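# The doughnut counter that wouldn't stop

The fault report from Tredport runs to 62 words. I have read longer notes on a jar of chutney. It says an arm serving boxed doughnuts failed to halt when a member of staff reached over the counter, and that the matter was "resolved by restart".

Nobody was badly hurt. Ecaterina Coman, who was restocking at the time, came away with a bruised wrist and a firm opinion of the word "resolved".

"I pressed the stop and it finished what it was doing," she told me. "It put the box down nicely. Then it stopped."

The supplier, Pollard, prefers to call this a controlled stop. Dale Lévesque, its head of deployment, explained that an arm which freezes in mid-air may drop what it is holding, so the software lets it complete short moves first. The short move in question lasted 4 seconds. I asked him to count that out loud with my hand on the table, and he changed the subject to glaze.
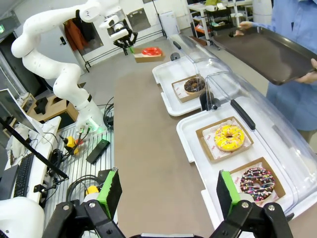

Pollard's case is that doughnuts are harder than they look. The toppings differ, the boxes are light, and a grip that suits one will crush the next. I accept all of this. I am less sure what it has to do with a stop button. A person at a counter has soft hands and, more to the point, lets go when somebody shouts.

Dilwyn Mathias spent years inspecting packing lines before he retired to Lirville, and he has little patience with the distinction. A stop meant for emergencies, he says, should be judged by the person pressing it. He also wants to know why the log shows the same delay on two earlier shifts in June, neither of which was reported. Lévesque says those were test runs. Coman says she was serving customers.

The company has since issued an update, known inside the firm as Manzano, which it says cuts the delay and slows the arms whenever someone leans in. Its evidence is 800 trial handovers, carried out by its own staff, at its own counter, with people who knew where to stand. Naima Farouk, who runs the Tredport shop, has asked for the trial to be repeated during a lunch rush. She has been told this is under review.

Until she gets an answer, the arms at Tredport are switched off at the wall before anyone restocks. Farouk has taped a note to the plug.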